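Zwei Hände, ein Arm, viel Geduld

Ein Gespräch mit Nighat Swati über das Vormachen von Aufgaben, am Bildschirm und am Gerät

Von Eustaquio Ocampo, 18. Februar 2019

Wenn Nighat Swati erklärt, was sie beruflich macht, nimmt sie zuerst eine Tasse vom Tisch und stellt sie auf ein Buch. «Jetzt habe ich es Ihnen gezeigt», sagt sie. «Sie können es nachmachen, auch mit einem anderen Buch. Bei einem Roboterarm ist das leider noch nicht der Fall.» Sie stellt die Tasse zurück, in der noch ein Rest Tee ist.

Swati arbeitet seit fast drei Jahren bei Wulach, einem kleinen Büro für Robotik, das im zweiten Stock über einer Druckerei liegt. Dort werden Armen Aufgaben vorgemacht: greifen, heben, ablegen, stapeln. Ein Mensch führt die Bewegung aus, der Rechner zeichnet sie auf, und aus vielen solchen Aufzeichnungen soll ein Programm lernen, dieselbe Aufgabe selbst zu lösen. Das laufende Projekt trägt den Namen Dikska. Woher der Name kommt, konnte mir im Büro keiner sagen.

Es gibt zwei Wege des Vormachens. Beim ersten fasst man den Arm mit den Händen an und führt ihn, wie man einem Kind beim Schreiben die Hand führt. Beim zweiten sitzt man am Pult und steuert aus der Entfernung, mit einem Handgriff, der in alle Richtungen beweglich ist. Swati hat beides gelernt und hat eine klare Meinung dazu.

«Mit der Hand fühle ich mehr», sagt sie. «Ich merke sofort, wenn ein Gelenk an seine Grenze kommt, es wird dann schwer in der Hand. Aber ich stehe auch im Weg. Wenn die Kamera den Tisch aufnimmt, nimmt sie meinen Ellenbogen mit auf, und das Programm lernt am Ende, dass zu jedem Würfel ein Ellenbogen gehört.» Mit dem Handgriff sei das Bild sauber. Dafür verliere man das Gefühl für die Tiefe, besonders in den ersten Wochen.

Ihre Kollegin Nneka Fashola, die beim Gespräch eine Zeit lang dabeisitzt, sieht es etwas anders. Sie kam aus der Pflege eines Warenlagers in Prandudcombe, wo sie schon Geräte aus der Ferne bedient hatte, und sie zieht das Pult vor. «Die Hand ist zu höflich», sagt sie. «Man macht mit der Hand Bewegungen, die für einen Menschen bequem sind. Der Arm hat aber andere bequeme Bewegungen. Am Pult zwinge ich mich, wie der Arm zu denken.» Swati schüttelt den Kopf dazu, aber sie lacht.

Bevor eine Aufgabe am richtigen Gerät vorgemacht wird, übt man sie bei Wulach in der Simulation. Der Tisch, der Arm und die Gegenstände werden dort vom Rechner gezeichnet, und der Handgriff steuert den gezeichneten Arm genau so wie später den echten. Fällt etwas herunter, drückt man eine Taste und beginnt von vorne. Für neue Leute ist das eine Erleichterung, sagt Swati, für sie selbst am Anfang war es eher eine Enttäuschung. Sie hatte sich auf Metall gefreut und bekam einen Bildschirm.

Die Übung, über die wir am längsten sprechen, ist eine mit Würfeln und einem hohen Kasten. Die kleinen Würfel sollen nach Ansage bewegt werden, einmal auf den Kasten hinauf, einmal wieder auf den Tisch.
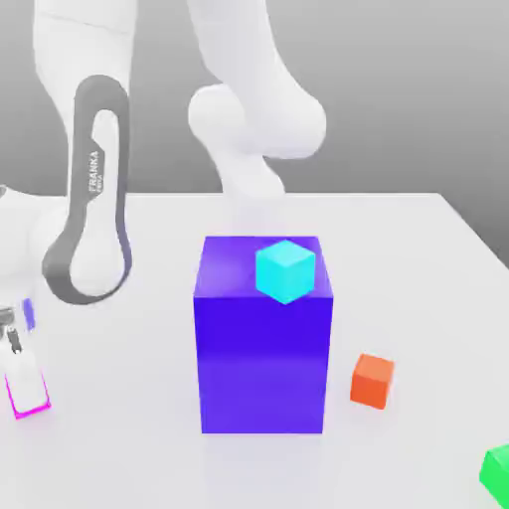 Würfelaufgabe in der Simulation: der türkisfarbene Würfel auf dem violetten Kasten, der orangefarbene daneben auf dem Tisch, der Greifer links.

«Der Kasten ist der eigentliche Lehrer», sagt Swati. Auf dem flachen Tisch könne man sich viel erlauben. Man fährt tief an, man korrigiert seitlich, es passiert wenig. Mit einem hohen Hindernis in der Mitte muss man zuerst nach oben, dann hinüber, dann hinunter, und zwar jedes Mal in einer ähnlichen Weise. «Anfänger nehmen die Diagonale. Das ist der kürzeste Weg und man stößt damit an den Kasten.»

Auch der Rand der oberen Fläche macht Arbeit. Der türkisfarbene Würfel auf unserem Bild sitzt nicht in der Mitte des Kastens, er ragt mit einer unteren Ecke ein wenig über die vordere Kante hinaus. Ich frage, ob man so etwas als Fehler zählt. Swati denkt länger nach, als ich erwartet habe.

«Es kommt darauf an, was man lehren will», sagt sie dann. «Wenn die Aufgabe heißt, der Würfel soll oben sein, dann ist er oben. Wenn ich aber dem Programm nur solche Lagen zeige, dann hält es den Rand für den richtigen Platz. Also muss ich auch die Mitte zeigen, und die andere Seite, und ich muss den Würfel auch einmal gedreht hinlegen. Die Abwechslung muss man sich erarbeiten. Von allein macht der Mensch immer dasselbe.»

Für eine einfache Aufgabe wie diese sammelt das Büro ungefähr 400 Vorführungen. Eine geübte Person schafft 30 davon in einer Sitzung, danach ist Pause vorgeschrieben. Die Regel stammt von Danai Moschos, der Leiterin der Abteilung, und sie wurde im September eingeführt, nachdem die Aufzeichnungen vom späten Nachmittag immer wieder unbrauchbar gewesen waren. Man sah den Kurven die Müdigkeit an, erzählt Swati: Die Bewegungen wurden schneller und eckiger, und kurz vor dem Ablegen gab es ein Zittern.

Dieses Zittern ist ein Thema, auf das sie mehrmals zurückkommt. Ein Mensch, der unsicher ist, zögert. Er hält den Arm über dem Ziel an, schaut, rückt ein wenig nach links, schaut wieder. Für einen menschlichen Zuschauer ist klar, dass das Zögern nicht zur Aufgabe gehört. Das Programm weiß es nicht und zögert mit, manchmal so lange, dass es gar nicht mehr ablegt. «Wir hatten einen Stand von Dikska, der über dem Kasten stehen geblieben ist wie jemand, der im Supermarkt vergessen hat, was er kaufen wollte», sagt Swati. «Das hatte er von mir.»

Was macht man dagegen? Man schneidet nicht, sagt sie, jedenfalls nicht bei Wulach. Früher habe man die Pausen aus den Aufzeichnungen entfernt, aber dann sprang der Arm an diesen Stellen. Heute wird die ganze Vorführung verworfen und neu gemacht. Das kostet Zeit, und es kostet bei manchen auch Überwindung. Fashola hat in ihrem ersten Monat so viel verworfen, dass sie glaubte, man werde sie nicht behalten.

Kausar Qureshi, der die Software für das Pult schreibt, kommt kurz herein, um einen Schlüssel zu holen, und wird von Swati gleich festgehalten. Er soll mir die Verzögerung erklären. Zwischen der Hand am Griff und dem Arm auf dem Bildschirm vergeht ein kleiner Augenblick. Man gewöhnt sich daran, sagt er, man gewöhnt sich sogar zu gut. «Die Leute steuern voraus. Wenn ich die Verzögerung dann verbessere, beschweren sich alle, dass der Arm nervös geworden ist.» Er kündigt solche Änderungen jetzt vorher per Zettel am Pult an. Seitdem gibt es Beschwerden schon vor der Änderung.

Der Griff selbst kommt von der Firma Arain und ist für Rechtshänder gebaut. Swati ist Linkshänderin. Sie hat sich umgestellt, und nun schreibt sie mit der linken und greift mit der rechten Hand. Das Schließen der Finger liegt auf einem Knopf unter dem Daumen, und sie drückt ihn nach ihrer eigenen Auskunft zu früh, seit dem ersten Tag schon. In der Simulation schiebt man den Würfel dann vor sich her. Am echten Gerät kann es einen Würfel auch über den Tisch schießen, einmal lag einer hinter der Heizung, und man hat ihn erst beim Putzen gefunden.

Ich darf es auch probieren. Der Stuhl ist niedrig, der Griff leichter als gedacht. Den Arm über den Tisch zu bewegen ist einfach und macht sofort Freude. Das Greifen gelingt mir beim vierten Versuch, das Hinaufstellen nicht. Ich schätze die Höhe falsch ein und bleibe mit dem Würfel an der Seite des Kastens hängen. Swati sagt nichts, sie beugt sich nur vor und drückt die Taste für den Neubeginn.

Ob sie glaubt, dass man ihre Arbeit in einigen Jahren noch braucht, frage ich sie am Ende. Sie ist 34 und hat diese Frage offenbar schon öfter gehört, auch zu Hause. «Die Würfel wird man mich vielleicht nicht mehr vormachen lassen», sagt sie. «Aber dann kommt das Handtuch. Haben Sie einmal versucht, ein Handtuch mit zwei Fingern zu falten?» Für das Frühjahr ist diese Aufgabe geplant — zuerst von Hand geführt, weil Stoff in der Simulation noch zu viel Rechenzeit braucht. Fashola hat schon angemeldet, dass sie trotzdem am Pult arbeiten möchte. Entschieden ist darüber noch nicht.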